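Filed under: Member Announcements
17 December 2021
Posted by: Wostetti Community Fund, list office

> Will donated computers still be accepted at Pruvcombe in April?

Yes. Kettler has renewed its support, and 103 households are registered.

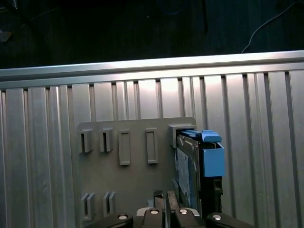

Intake hours are unchanged. Please use the bay with the ribbed aluminum panel.
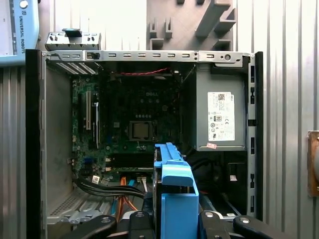

Donors should erase personal files first – drives may sit in a caddy like the blue one shown.
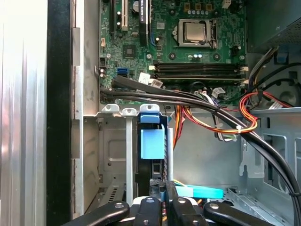 Inside an open desktop tower

Receipts will come from Cistance.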